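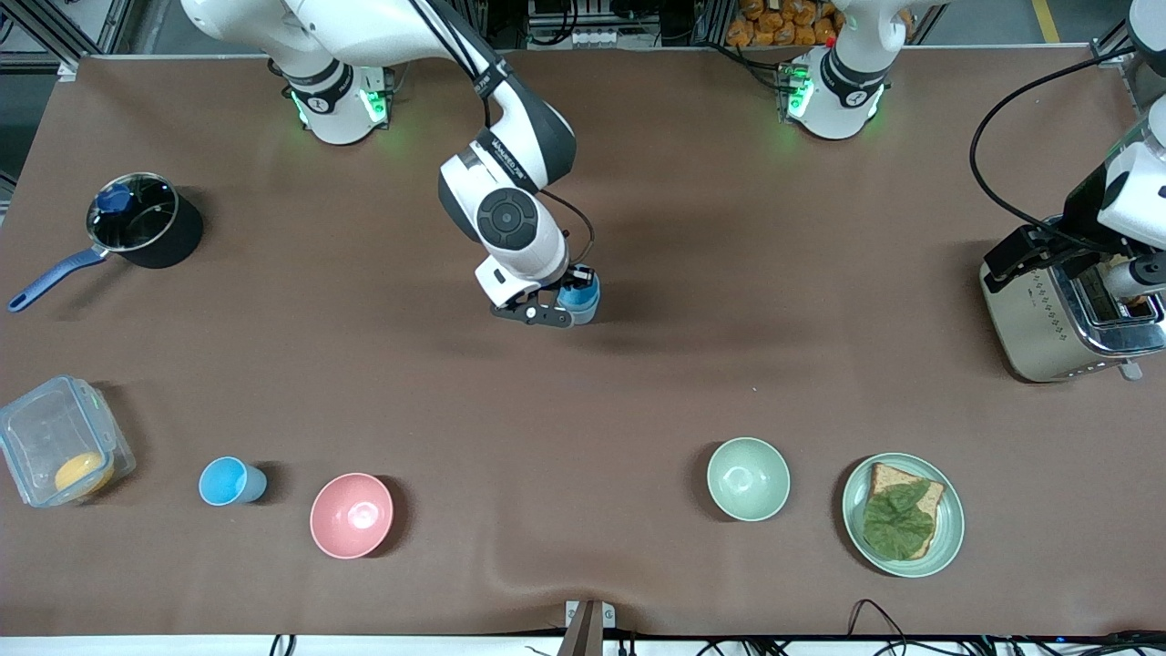 Figure 2. The two-arm setup during a kitchen task, with the right arm holding a small blue cup and the left arm over the toaster.

Reading time: 7 min

3. Collecting the demonstrations

3.1 Workspace and tasks

All demonstrations used in this paper were recorded at the Varport site. The two arms stand on the far side of a table covered with brown cloth, and each of them carries a gripper (Figure 2). We selected the cloth after first trials on a bare table, where small objects were sliding away when a finger touched them from the side. The bases were not moved between April and the end of the collection, so one calibration is valid for the whole data set.

The task family, which we call Tratach, contains 6 kitchen tasks. They use common objects such as bowls, cups, a plate, a lidded saucepan and a toaster. The objects are placed anew before each demonstration. The operator receives a short written instruction, for example "put the cup in the pink bowl", and is free to decide which arm to use. We did not prescribe a path or a grasp, because we wanted to keep the natural differences between operators in the data.

3.2 Two ways of teaching

We compare two ways of showing a task. In the first, the operator stands next to the table and guides one arm by hand while the controller compensates for gravity. The second arm must hold its position during this time. In the second way, the operator sits at a separate desk and moves two small leader arms, and the robot follows them with its own arms. For this we use the Gonbridge interface, which was written in our group and sends joint targets to the robot. The opening of each gripper is controlled by a trigger on the leader arm.

Guiding by hand was easier to learn. Most operators could finish a simple pick and place after a few minutes, and they reported that they could feel the contact with the table. However, the body of the operator often hides the objects from the fixed camera, and such recordings are difficult to use for training a visual policy. Remote control has not this problem. It needs more practice, especially for the cups, whose thin walls leave little room for error in the height of the fingers. A common mistake at the beginning was to close the gripper too early and push the cup over.

3.3 Procedure

Seven operators took part. None of them had worked with a leader arm before. Every operator first had a practice session of 32 minutes, and these recordings were discarded. After that, the tasks were given in random order. In total we kept 200 demonstrations by remote control and the same number by hand guiding.

A demonstration was ended by the operator with a foot pedal. If an object fell from the table, or if one of the arms stopped because of a force limit, the attempt was repeated with a new placement of the objects. We kept demonstrations with small corrections, such as a second attempt to grasp the rim of a bowl. In our earlier work we removed them, and the learned policy was then not able to recover from a missed grasp.

3.4 Recorded signals

For each arm we store the joint positions, the joint torques and the opening of the gripper. The images of the fixed camera are stored together with these signals and use the same clock. The delay between leader and robot was measured before each session by the method of Pfeiffer, in which the leader arm makes a short step and the answer of the robot is compared with it. We shift the commands by this delay before training. Without the shift, the fingers of the policy closed slightly late, and this was most visible with the slices of bread, which were pressed against the side of the toaster slot.

The data were frozen on 2020-09-23. Later recordings are used only for the tests in Section 5.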